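Section 3: Washing and drying kitchen towels

The Stöckli washer has 32 programs. You will use two of them, and one is for the curtains you keep meaning to do. For kitchen towels, cloths and anything that has met gravy, follow the steps in this section.

3.1 Before the first wash

1. Cut off the tags. The small one hides inside the hem.
2. Shake each towel out flat. A balled-up towel goes in dirty and comes out dirty in a ball.
3. Sort whites from colors. One red sock is all it takes, as the whole Ullstead household can tell you.

Note: New cotton shrinks a little. If you measured it for a particular hook or drawer, you have more patience than we do, and you should measure again in July.

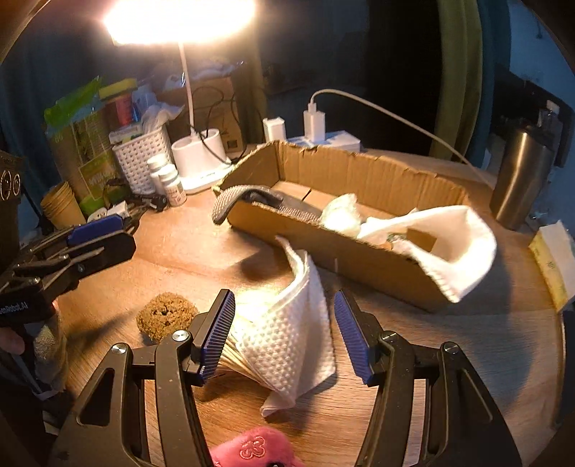

3.2 Running the program

4. Load the drum no more than two-thirds full. Leaning on the door to close it means you have passed two-thirds.
5. Turn the dial to COTTON and press the arrow until the display reads 121. That is the time in minutes – the machine has never heard of degrees Fahrenheit.
6. Add one level scoop of detergent. The scoop in the Beltov box is generous, and its makers sell detergent.
7. Press START. Press it once.

CAUTION: Do not use fabric softener on towels. They will feel lovely and dry nothing.

3.3 Drying

8. Hang towels by the short edge, or tumble on LOW for some 49 minutes.
9. Clean the lint filter after every load. Győző Jakab wrote this step in capitals in the first edition, and we have calmed it down for him.

If the display shows E3, close the door properly and go back to step 7. For other codes, see Section 5.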